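Inès Royer
Transfer credit at Teluvthorpe College, since a few of you asked after my last thread. I went through it in July, so these are the rules as I met them.

You apply through the transfer portal, not the first-year form. They look different but the links sit side by side, so check before you pay the fee.

2,627 people applied to transfer last year and 1,409 got an offer. Those numbers are on the admissions page under Reports.

You need a transcript from every college you attended – even the one where you took a single summer class. Mine from Vilell took 4 weeks to show up.

Grades of C or better carry over. A C minus does not. Lab classes are reviewed by the department, and that adds time.

Two letters are required, and one has to come from someone who taught you.
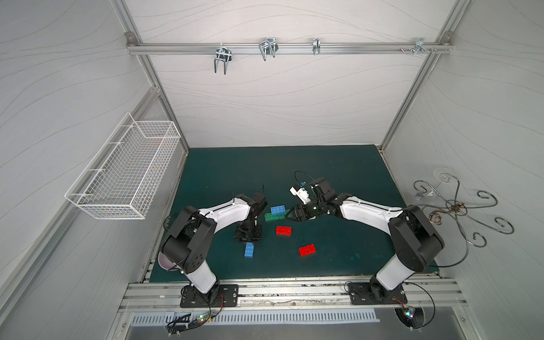
Do transfer credits count toward your GPA at Teluvthorpe? The credits count toward the degree, but your GPA starts over with your first term there.

Housing is a separate form. Transfers mostly get Russo Hall, and the deposit is due by 5 p.m. on the date in your offer letter.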